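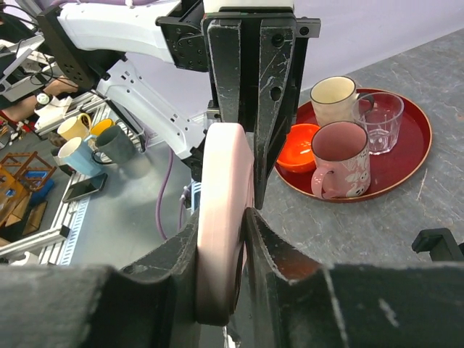 A pale pink disc held on edge between two black gripper fingers, with a second arm overhead.

Work & Money

Maribeth Tiongson does not want to hear about the four-day week again. She has sat through the talks, read the pamphlets and, for most of last year, worked one. She runs scheduling at Nukard, a packaging firm with two shifts and a long list of customers who want things by Friday noon, and she would like someone to show her the numbers.

"Everybody who sells it to you has a chart," she says. "Happiness goes up, sick days go down. I ask where the chart came from and it came from people filling in a form while their boss was deciding whether to let them keep the day off. What would you put on that form?"

She agreed to talk on the condition that Decha Prasertsri be there too. He brought the idea to Nukard after seeing it tried at Ernus, his previous employer, and he still thinks it was worth doing. They have been arguing over it since July and seem to enjoy it.

The trial was simple on paper. Sixteen people in the office gave up one working day and kept full pay. The floor was left out, at least to begin with, a decision Tiongson calls "the part that should have stopped us right there." Prasertsri does not really disagree. "It was a mistake to start with the people at desks," he says. "We picked them as it was easy. You change a calendar and you're done. On the floor you have to hire."

I asked whether the office got the same amount of work done. Prasertsri said yes. Tiongson laughed.

"The same amount of what?" she says. "Orders went out. Sure. But the phone rang on the fifth day and it was my phone, as I was the one who didn't take the day. I took it maybe twice. So some of that work got done by me in the evening, and it went on the chart as a win."

Prasertsri says the figures he kept show meetings dropping by 15 percent, and that much he will defend. He is more careful with the rest. A consultancy called Prativix helped set up the trial and wrote a report at the end, and I have read it. The report says staff felt "more in control of their time." It does not say how many of them answered, and when I asked Prasertsri he was not sure either.

That kind of gap turns up a lot in this field. A company tries the short week, likes it, and announces that output held steady. Output is seldom defined. The firms that tried it and quietly went back are hard to find, and they have no reason to put out a press release. Prasertsri knows of one, Solberg, where a friend of his worked. It dropped the plan after more than 15 months. "They said it was seasonal," he says. "I don't know what that means."

So does he have doubts? "About the selling of it, yes," he says. "About the day itself, no. I saw my father in the daytime. I got my teeth fixed. You can't tell me that's worth nothing – I just can't tell you what it's worth to Nukard."

Tiongson lets that one stand for a moment. Then she says a day off is a fine thing to give people and the company should call it that, and price it, the way it would price a raise. "If it costs us money, say it costs us money. Maybe we pay it anyway. What I can't stand is being told it's free."

Nukard has not ended the trial and has not made it permanent. The office still works four days, under an arrangement that gets extended every couple of months by email. The floor has asked twice when its turn is coming. Management has said it is looking at the options, and Tiongson, who would have to draw up the shifts, says she has not been shown any.

She has started taking the fifth day herself, though. Her phone goes to Prasertsri.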